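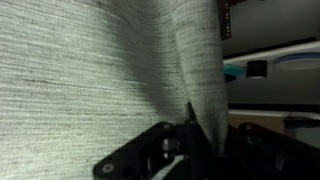
How to Test a Robot Arm on Laundry (Without Fooling Yourself)
Dakbridge Shop Notes
Friday, June 12, 2026

Short version: can a machine fold your towels yet? Sort of. Slowly. If you want to find out for your own arm, do it this way.

What you need
- an arm with a two-finger gripper
- one piece of cloth, woven, plain, no fringe
- a table you don't mind scratching
- a timer
- paper. Write stuff down, you will not remember

Step 1. Pick a dull cloth
Pale and heavy is good. Thin stuff slides out or bunches up and then you're testing the cloth. Don't swap it halfway thru, the numbers won't compare. We did that in May and had to toss the lot.

Step 2. Pinch and lift
One corner. Close, raise, hold for 10 seconds. Did it drop? Did it grab two layers when you wanted one? Two layers is a fail, mark it. This is where most setups die, cloth has no fixed shape and the arm has to guess again every time.

Step 3. One fold
Only one! Carry the corner across, let go, back off. Watch the release. Cloth loves to hang on a screw head or get sucked into the finger joint. File down anything sharp, tape over the rest.

Step 4. Repeat
30 tries, same start pose, cloth dropped in a heap each time. Do not tidy the heap. Real laundry isn't tidy.

Before you run it, check your cables. Straps snug but with slack at the joints, swing the arm thru its full reach by hand first and see what pulls. Clamp anything that can creep.
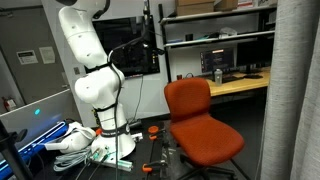
Keep the stop button where you can hit it sitting down. Keep your sleeves out of teh way. Low speed for the first 5 runs, then bring it up a notch if nothing snags.

Step 5. Score it
Edges within 2 inches of each other = pass. Strict, but a sloppy fold is a fold you redo yourself. Then time a person doing the same job and put the two numbers side by side. Painful. Do it anyway.

So, chores yet?
Wiping a flat counter, moving bins, yes, fine. Towels, on a good day. Fitted sheets, no. Shop floor is further along: the Medve people have an arm stacking shop rags all shift, but the rags come in flat and somebody loads the tray. Fostitz wants the same thing for aprons with strings on. Good luck.

If your pinch step fails over and over, try softer finger pads before you touch the software. The Ulance pads worked for us, cheap, they do wear out fast. Change both sides together.

Score sheet template goes up next week, still fixing the columns.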